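Ticket 477: Label printer skips every second label after firmware update
Status: Resolved
Product: Mekari desktop label printer
Site: Skindholm store, packing desk
Opened: January

Reported problem
Printer feeds one blank label after each printed one. Started after the update to build 338. Test page from the front button prints correctly. Jobs sent from Zestska show the fault on both workstations.

Steps taken
Ran media calibration. No change.
Cleaned gap sensor with dry swab. No change.
Swapped USB cable. No change.
Printed from a text editor. No blank labels. Fault narrowed to the Zestska template.

Cause
The update reset the gap value to 0 mm. Zestska was still sending page height with the gap included, so each job ran over into the next label.

Fix
Set gap to 2 mm in the driver, saved as default, restarted the spooler. Printed a full batch with no blanks. Same setting applied on the second workstation.

Attachments (2)

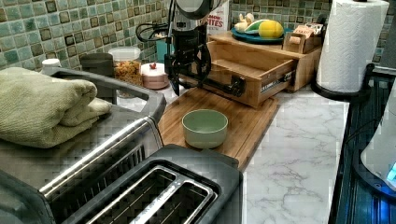
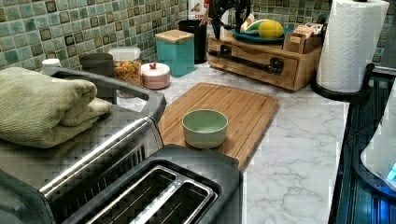
Kitchen counter: first file, drawer unit with label on front; second file, toaster and toaster oven.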